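What I Heard From the Back Row

I almost turned around in the parking lot. It was raining sideways, I'd driven 163 kilometres on a bag of ketchup chips, and the Dogbe Hall sign had half its letters out. But I'd paid for the weekend pass, and my ears had been promised two nights of improvised music in a room that used to be a curling rink, so in I went.

If you've never been to the Vustura, it's a small festival with a stubborn streak. No headliners, no VIP pen, no laminated anything. They put four acts on each night, they sell you soup in a paper cup, and they start on time, which in my experience of jazz festivals makes them practically a military operation. It used to run in March, when you needed snow tires to get there. This year they moved it to the end of summer and opened on Friday, September 8, 2023, and I think everybody who'd ever slid into a ditch on the way to the March edition came out to say thanks. The hall holds 206 people on stacking chairs and I couldn't see a free one.

I took a seat in the back row, right under the balcony. I always do. You lose a bit of the piano's top end but you get the whole room, coughs included, and you can lean your head against the wall during the long ones (and there were long ones!).

First up was a trio called Trasier: bass clarinet, cello, drums. I'd heard their record last winter and found it a bit chilly, to be fair to them and to me. Live they're a different animal. The drummer spent the first ten minutes on brushes so soft that I could hear the soup lady stacking cups in the lobby, and then the cello came in under the clarinet with this low, sour, gorgeous chord and the hair went up on my arms. They play without breaks. One piece leaks into the next, and you only notice you're somewhere else when the tune you were humming doesn't fit anymore.

My one complaint is the ending. They'd landed it, the room was dead quiet, and then they went back in for another six minutes of scrabbling that undid some of the good. I wanted somebody to gently take the bow away. Still, I bought the record again, on vinyl this time, so what do I know.

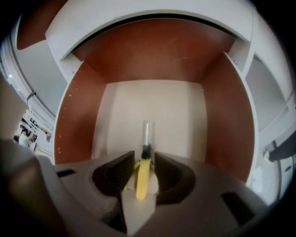 The changeover took a while, so I got chatting to the couple beside me, who had been to every edition since the beginning and had strong feelings about all of them. According to them, the golden year was the one with the power failure, when a saxophone quartet finished by flashlight. They also warned me off the second set. I'm glad I didn't listen.

The second set was a solo organ thing. I know. I know! Solo organ at nine at night, on a stacking chair, with wet socks. The player had brought in an old two-manual electric with a wheeze in it, and the whole forty minutes was built on that wheeze. It would get into a drone and hang there until you started hearing voices in it – my seatmate said hers was singing the hockey song – and then a tiny figure in the right hand would skip over the top like a kid across stepping stones. A few people left. I'd say the ones who stayed were pretty much levitating by the end.

Third was a brass quintet and they were fine. Clean playing, nice suits, a funny bit with a plunger mute. I had my soup during that one. Sweet potato, a bit heavy on the cumin.

And then Sultent closed the night. I'd been waiting three years to hear this band, ever since a friend sent me a fuzzy clip of them playing a wedding. There are nine of them, and they were crammed onto a stage made for five, with the trombones standing on the floor and the vibraphone more or less in the wings. They play dance music, or it was dance music once, before they pulled all the bars out of shape. The opener ran at 126 beats a minute (the bandleader announced it, proudly, like a fishing weight) and it did not let up. By the second number the front rows had folded up their chairs and shoved them against the wall. By the third I was up there too, wet socks and all.

What I love about them is how much room they leave. With nine players you expect a wall of sound, and they can do that when they want, but most of the time there are three or four of them going and the rest are grinning at each other, waiting. There was a long stretch in the middle with only vibraphone and tuba, a slow, woozy waltz, and people who'd been jumping a minute before just stood there swaying. I saw a man in a reflective work vest with his eyes shut.

Saturday was more uneven. A vocal duo had trouble with the monitors and never really settled, and I thought the guitar set was too loud for the room by half. There was a very good pianist, though, playing old waltzes with all the joins showing, and the open jam afterwards went on until one in the morning. I lasted until midnight. A teenager got up with a trumpet and played one chorus of a blues, very plain, hardly any notes, and sat down again looking terrified. Biggest cheer of the weekend.

If I could fix one thing it would be the talking. The bar is at the side of the hall with only a curtain between you and it, and every quiet passage came with somebody's opinion on truck prices. A door would do it. Even a thicker curtain.

I drove home on Sunday with the Trasier record on the passenger seat and the Sultent waltz stuck in my head, and got the tune wrong the whole way. Passes for next year go on sale at the hall before Christmas, cash or cheque, and they've told me the soup will be leek.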